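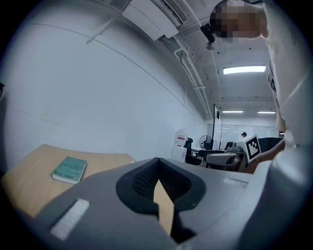
*Fig. 1. Office with a wall-mounted AC unit, pipes along the ceiling, book on the table.*

**Small Rooms, Week 2: what's up by the ceiling?**

Okay, we ran out of time on this one, so I'm writing up the part I rushed through (sorry!). My pet subject in this course is the top foot of a room, and I could talk about it for 40 minutes without stopping for water.

Start with the air conditioner. It's up high near the ceiling, which is where you'd want it, and then the pipes and conduits head toward the back of the room along the corner between wall and ceiling. White on white! I love that. Your eye slides right past them, and you still know exactly where to go when something needs fixing.

Then there's the loose one, the thin white cable dropping on a diagonal. Trinidad Vergara asked in class if I'd box it in. I'd try clips first, they're cheap and you can change your mind.

Furniture next: a light wooden tabletop against that much white wall keeps things warm, and one teal-green book does more for the color than you'd expect. Try it at your own desk.

**For next time**

- Sketch the ceiling line of a room you use a lot. Pencil is fine, up to 60 minutes, no more.
- Mark every pipe, cable and vent you find.
- Read the Lucero handout on conduit runs (skip the tables, we'll get to those in May).

Bring the sketch on paper please, my laptop hates everybody's scans.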